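Foro de Gestión de Comedores -- Vitrinas y presentación en barra

Consulta de Administración_Flinis
Estimados compañeros: revisamos la norma interna sobre bollería en autoservicio. Se propone exigir vitrina con tapa en todos los centros.

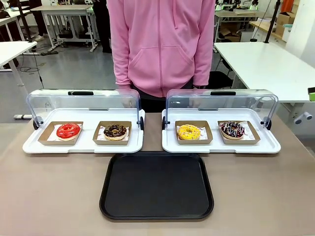 Respuesta de mjasinska
La tapa me parece correcta. Discrepo del plazo: siete días no bastan para un centro con casi 200 comensales.
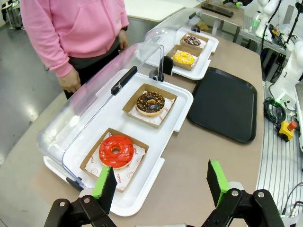 Bandejas blancas con tapa transparente abatible.

Respuesta de Compras_Baran
No comparto la objeción -- el plazo se comunicó en febrero. 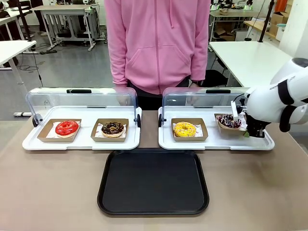 El etiquetado de alérgenos sigue sin resolverse en la propuesta. Solicito una ficha por variedad: un donut de glaseado rojo y otro de chocolate con fideos de colores no deberían compartir rótulo.

Respuesta de mjasinska
Conforme con las fichas. Mantengo mi reserva sobre el plazo.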